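Progress report to the Siqueira Fund
Household Robotics Outreach Program, second reporting period
Prepared by Shobha Reddy, program lead, Mundoseo

Dear Lindalva and colleagues,

I promised you a fuller account of the June open day than the few lines I sent that evening, so most of this report is taken up with it. Short version: we filled both sessions, the simulator behaved itself nearly all day, and we came away with more useful criticism than we've had from any other event in the program. I'm still a bit giddy about it!

What we set out to do

Under the grant agreement we were to hold one public demonstration in this period, aimed at people who don't work in robotics but might one day live with the results. We invited occupational therapists, home support workers, two local seniors' groups and the families on our mailing list. The morning session started at 10 and the afternoon one at 2, each with 16 places. We had 12 names on the waiting list by the end, which I'd like to come back to under the budget heading.

The demonstration itself

Gilmar Conceição ran the main station. He had the simulated house up on the big projector, with the two-armed robot in the kitchen, and visitors could take a turn steering while he talked them through what the arms could and couldn't reach. We'd argued beforehand over whether to tidy the virtual counter or leave plenty on it, and I'm glad the clutter won. The home support workers recognized it straight away, and their questions were much sharper than the ones we got last year with a bare bench and a single block.
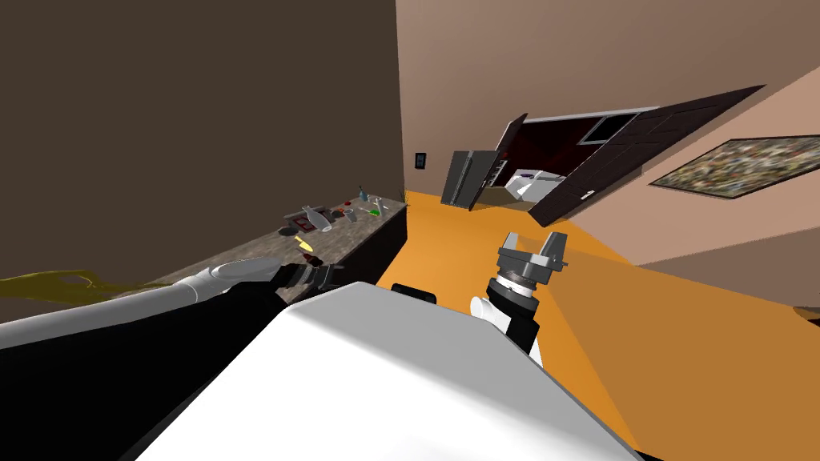 Thaís Miranda had the second station, where we showed the views the robot works from. I had thought of this as the technical corner and expected it to be quiet. Wrong! People were fascinated by how odd a familiar room becomes when you see it from an arm, and one of the therapists spent most of her coffee break there comparing it with what her clients tell her about judging depth after a stroke. She has offered to come in and talk to the team, and we've taken her up on it.

Each visitor driving the robot got three minutes with the controls, plus a practice run. That was too short for some of the older guests, who were only getting comfortable when the timer went. Hsiu-ying Pan quietly stopped using the timer after lunch and let each group sort out its own turns, and the afternoon feedback forms are noticeably warmer as a result. We'll do it that way from now on.

What we heard

The comment that came up most was that people want to know what the robot is about to do before it does it. A coloured line on the floor, a spoken word, a pause – they weren't fussy about the method. Several also asked why the gripper opens so wide before it goes anywhere near an object, and Thaís is looking at whether that can be toned down. 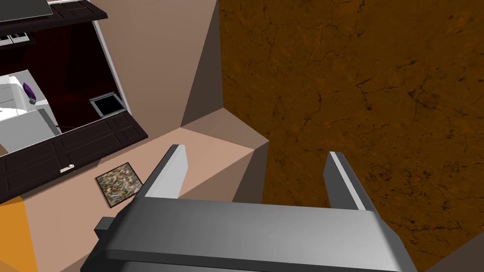 There was a lot of talk about colour and contrast as well. Two visitors with low vision found the darker surfaces in the simulated house hard to read on the projector, especially from the back row, and one suggested a setting that outlines edges. Gilmar had a rough version working within the week. It's not pretty yet, but he showed it to me on his laptop and I could follow the arms far more easily than before.

Problems

The handheld controllers from Druvisard arrived late, and we had only one evening to test them. One lost its connection twice in the morning session and we swapped it for a spare. The Cirkora captioning service worked well in the main room but struggled near the second station, where several conversations were going at once. We'll put up a partition next time.

Budget and next steps

We finished the period slightly under on catering and slightly over on room hire, and the two nearly cancel out. The full figures are in the attached spreadsheet. With your agreement, I'd like to move the catering underspend toward a small extra session for the people on the waiting list, using the same kitchen and the same two stations.

Before then we plan to add the warning cue, finish the edge outlines and rewrite the welcome sheet in plainer language (the seniors' groups were very frank with us about the current one). Hsiu-ying has kindly agreed to lead on the sheet and has already sent me a first draft.

You and anyone else from the Fund would be very welcome at the extra session. Let me know how many of you might come and I'll hold the seats.

With thanks,
Shobha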